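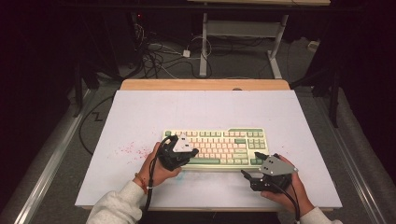 Hugo Tessier wrote in under the last round asking if the keyboard checks could go before the floor checks, seeing as most people give up by the time they reach page two. Fine by me. Moved up. Rest of the order is the same.

WORKSTATION AND KEYBOARD CHECK, GUMWOOD ROOM
Done January 18, 2020
Covers: desk surface, keyboard, cables, floor
Marks: OK / FIX / ASK

PART 1. DESK SURFACE

1.1 White board sits flat, no rocking. OK
Pushed on all four corners. Fine.

1.2 Surface clean. FIX
Pinkish red specks left of the keyboard, little patch of them. Also a faint blue smudge just below it. Wipe first with a damp cloth, then the Vaveo spray if that does nothing. Spray the cloth NOT the board, it runs under the keys.

1.3 No food or open drinks on the board. OK

1.4 Board edges not chipped. OK
Ran a finger along the front. One rough bit, no splinter.

PART 2. KEYBOARD

2.1 All keycaps seated. OK
Pressed every one. Nothing wobbles, nothing sits high. The long spacebar got pressed at both ends and in the middle, please do the same, the ends are where they go first.

2.2 Legends readable. OK
Cream letter keys all fine, gray print still sharp on Q through T and the rows under. Tab, Caps, Shift, Ctrl, Win, Alt on the left side also fine. The dark green key in the Esc corner has a blank top, leave it alone, do not write it up as worn.

2.3 Case not cracked. OK
Checked the rim all the way round. The shine near the lower left corner is just light, I rubbed it to be sure.

2.4 Crumbs and dust between rows. FIX
Some. Turn it over, tap gently, soft brush. Unplug first. No canned air held upside down (we had this talk in December).

2.5 Feet on the underside. ASK
One feels thinner than the rest. Does Lemaire sell them single or only by the bag? Last bag was 200 and we used 7.

2.6 Enter and arrow keys spring back. OK
Enter a bit slower than the others maybe. Check again next time. 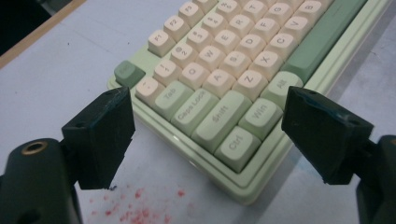 PART 3. CABLES AND POWER

3.1 Cables off the walking path. FIX
Black one looped in a zigzag over the gray carpet on the left. Pull straight or tape down. Second time on this list.

3.2 Cables not tangled. FIX
Black and white ones in a heap by the foot of the white metal table frame, small white power adapter in with them. Switch off at the wall before anybody starts pulling. Label each end. There are 64 tags left in the Protholm box, plenty.

3.3 Adapter not hot. OK
Back of the hand test. Slightly warm, normal.

3.4 No frayed insulation. ASK
Could only see what was on top of the heap. Redo after 3.2.

3.5 Power strips not daisy chained. OK

PART 4. FLOOR AND FRAME

4.1 Carpet flat, no curled edges. OK

4.2 Metal rails tight. OK
Both sides. Left one had a screw a quarter turn out, tightend it.

4.3 Crossbar on the white frame tight. OK

4.4 Clear way to the door. OK
Measured 300 mm wider than the last layout, so thats better.

4.5 Lighting. ASK
Left side goes pretty dark toward the equipment stand. Lamp? Or just raise the blind. Somebody decide.

OPEN ITEMS
Wipe board (1.2)
Brush out keyboard (2.4)
Ask Lemaire re feet (2.5)
Cables, 3.1 and 3.2, same trip
Recheck insulation (3.4)
Light on the left (4.5)

Initial next to each one when its done and leave the sheet on the clip. If you run out of room use the back.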